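Tips for a Tea Cabinet That Has Become Everything Else

I've had a few messages after my page on shoe racks, most of them asking what I do about "the other cabinet." Every living room has one. It was bought to hold something sensible, it stands at the right height for putting things down, and so things get put down on it. Ours was meant for tea. It has since taken in prizes, paper, ornaments and whatever a visitor brought in November.

I don't believe in clearing such a cabinet completely. I've tried it, and the bare top filled up again by suppertime, with worse stuff. What follows is how to live with one.

Glass on top

If you take one tip from this page, get a sheet of glass cut for the top. Light wood and tea don't get along. A pot that has dribbled once will dribble every time, always down the same side, and a pale finish remembers each occasion. Glass forgets.

Measure the top in three places across and three along. Old cabinets are rarely square, and new ones are only square until you carry them upstairs. Go by the smallest figure and take off a hair more. Ask for polished edges and slightly rounded corners. I paid 239 for mine, cut while I waited, and the man wrapped it in so much newspaper that I read most of the local sports section at home.

Put small clear bumpers under the corners, the kind sold for cupboard doors. Without them, damp creeps in between glass and wood and sits there looking like a map of Finland. With them, you get a thin gap that air can pass through, and also crumbs. Once or twice a year, lift the glass with a second person, wipe both sides, let everything dry and put it back. Do not attempt this alone while holding the phone under your chin.

For everyday cleaning, a barely damp cloth and then a dry one. Glass cleaner is fine on bare glass, but spray it on the cloth, well away from the cups. I once served my aunt a very lemony oolong.

Who gets the front row

Things used daily go in front, things looked at go behind, and paper goes as far as possible from anything with a spout. You'd think this was obvious. I had it backwards for years, and reached over a figurine every morning with a full pot in my hand. 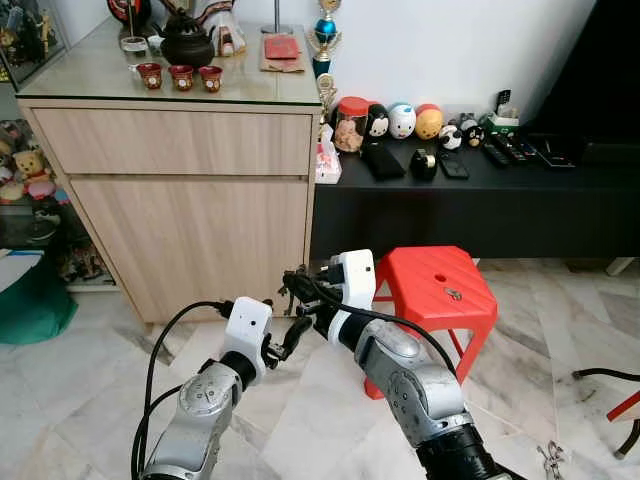 Teapot and red cups up front, figurine behind, paper over to the right, and the trophy holding its corner.

Cups look after themselves better in a row than in a cluster. Clustered cups knock together when you reach for the middle one, and the gold is what suffers. Leave a finger's width between them. If your set came with more cups than you have tea drinkers, put the spares in the drawer, each in a clean sock. I'm serious about the sock. Bubble wrap sticks to gilding in hot weather, and tissue paper gets borrowed for birthdays.

Wash decorated cups by hand, in warm water, with your fingers or a soft cloth. The dishwasher will take the gold off so gradually that you'll blame your eyes. And keep them out of the microwave, unless you enjoy indoor lightning.

A dark teapot is the easiest thing in the world to neglect, since tea doesn't show on it. Feel inside with a fingertip. If it's slick, rinse with hot water and a spoonful of baking soda, leave it for an hour, and rinse until the water tastes of nothing. That goes for glazed pots. Unglazed clay should get plain water only; it soaks up whatever you put in it and gives it back to you over several weeks. Dry any pot with the lid off. A lid left on a damp pot makes a smell I can only describe as basement.

Trophies

Trophies are the hardest thing in a house to tidy, being useless and also proof. You can't throw one out while the winner still lives there, and you'll find you can't once they've moved out either.

My rule is one big one on show, at a back corner, where it can't be swept off by a sleeve. Corners suit them. They're tall, narrow in the wrong places and light at the bottom, and a dab of museum putty under the base does wonders. Small ones may stand near the big one for company. The rest go in a box with the name of the winner on it, and the box goes to the winner on the day they get an apartment.

To dust the fiddly figure on top, use a soft makeup brush. A cloth snags on the arms, and glue on trophies is a decorative measure. Never use metal polish. The gold is nearly always a coating over plastic, and you'll be left with a small gray athlete.

Paper, packets and envelopes

Paper breeds on flat surfaces. A packet gets put down for a minute, an envelope lands on it to keep it company, and by spring you have geology.

Red envelopes are a special case in our house, because people feel it's rude to file them. Fine, let them sit out for a week. After that they go in the top drawer, in a flat tray, and if there's anything inside it comes out first. Seija Laitinen, who taught me most of what I know about drawers, once found three years of gift money in hers, all of it still sealed. She bought a very nice lamp.

One warning about red paper on glass: the dye runs if it gets wet, and glass offers it nowhere to go but sideways. Keep a plain packet or a coaster underneath and you'll save yourself some scrubbing.

The drawer and the big door

Cabinets without handles look lovely in the store. At home, everyone opens them by the same spot on the edge, and after a season you can tell which one. Wipe those edges when you wipe the top, using a drop of dish soap in warm water. If the drawer sticks, run a candle stub along the runners if they're wood. If they're metal, vacuum them out first; mine contained a quantity of loose tea that would have got us through a winter.

Give the wide drawer shallow trays and keep them all the same depth. I use two Tronberg ones, sold for cutlery, and a cookie tin lid that fits better than either. Strainers, tongs and the spare lid in the first, envelopes and stamps in the second. Tea itself goes behind the big door, in tins, out of the light. Don't store it with candles or incense unless you want to drink them.

Stickers on the door deserve a word. If a small one has turned up near the bottom, somebody short probably had a good reason. Should it have to go, warm it with a hair dryer on low, peel slowly from one corner, and rub off what's left with a little cooking oil on a cotton pad. Wash off the oil afterward. Skip the scraper on pale wood. I didn't, and I now own a cabinet with a faint letter V in it.

A stool within reach

Every room with a cabinet needs one ugly, cheap, indestructible stool. Ours is plastic, and it's done more work than all the good chairs put together.

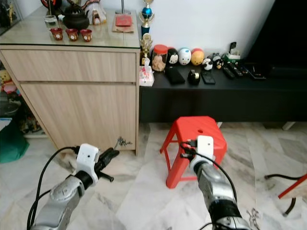 It's a seat for sorting the bottom shelf, a side table for the tray while you wipe, and a step for anything up to curtain height. Check the feet before you climb on it, particularly on tile. Smooth plastic on smooth tile is a skating act, and damp tile makes it a short one. Rubber caps help if they fit tightly. A loose cap is worse than none.

If the top of your stool has a hole in it, put a finger through and carry it that way, leaving the other hand for the teapot. And if it has gone chalky from standing in the sun, retire it to the balcony for plants. Old plastic gives very little notice.

Floors and the long low thing next door

Marble-look tile hides dust so well that you'll believe you've swept. Check from a low angle, in the late afternoon, with the lamps off, and prepare to be humbled. Use a soft broom, then a mop wrung out hard. No vinegar if there's a chance it's real stone.

A black TV console hides nothing whatsoever. It will show you dust you haven't made yet. A dry microfiber cloth, always in the same direction, is the best I can offer, followed by looking at the television instead. Keep the teacups off it. They'll leave pale rings, and you've just paid for glass on the other one.

Next month I'll do the drawer under the oven, which I have been avoiding. If you have a method for baking sheets that don't nest, send it in before I open the thing.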